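Unit 4: Collecting demonstrations by hand guiding and by teleoperation
Course handout, revised 26 October 2020

4.1 Two ways of recording

In hand guiding the operator holds the arm and moves it through the task while the joints are compliant. Joint angles are logged directly and no input device is needed. The operator's hands and forearms appear in the camera streams, so the footage cannot be used for training a visual policy without masking.

In teleoperation the operator moves a separate device, and the arm follows. The cameras see only the robot and the objects. The operator feels little or no contact force, and this matters most in tasks with a hinge or a latch. In this course the Woler leader arm is used for all teleoperated work. Hand guiding is kept for the Lockwood exercises in Unit 3.

4.2 The kitchen task

The task set covers a toaster oven and a pastry on a plate. Subtasks are opening the door, placing the pastry on the rack, closing the door and turning the lower knob. Each subtask is recorded as its own episode, with its own start pose.
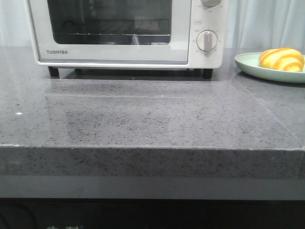 Start poses must be varied between episodes. If the arm always begins from the same place, the policy learns a fixed trajectory and fails once the plate or the oven is moved a few centimetres. Vary the plate position too, but keep it within reach of the arm at all door angles.

A door is a constrained object. Its edge follows an arc about the hinge, and a straight pull will load the fingers sideways. Operators new to the leader arm tend to pull towards themselves and stop when the follower lags. The correct motion lowers the wrist as it retreats. Practise with the gripper open before recording.

4.3 Camera placement

Two views are logged: a fixed view of the workspace and a wrist view. The fixed view gives the relative position of objects. The wrist view gives the last few centimetres before contact, where the fixed view is often blocked by the arm itself.
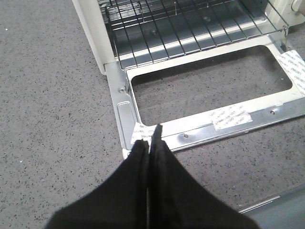

Fig. 4.2. Wrist view: gripper fingers at the edge of the metal frame, wire rack behind.

Check that both fingertips stay in the wrist view over the full stroke of the gripper. Shiny metal gives highlights that shift with the wrist, so exposure is locked before the first episode.

4.4 Logging and rejection

Streams are written by Skesik with a common clock. The January set held 3,801 episodes, of which 127 were rejected, mostly for dropped frames. Reject an episode if the grasp slips and is retaken, unless it is labelled as a recovery.

Reading for next session: Futeck controller notes, sections 2 and 5.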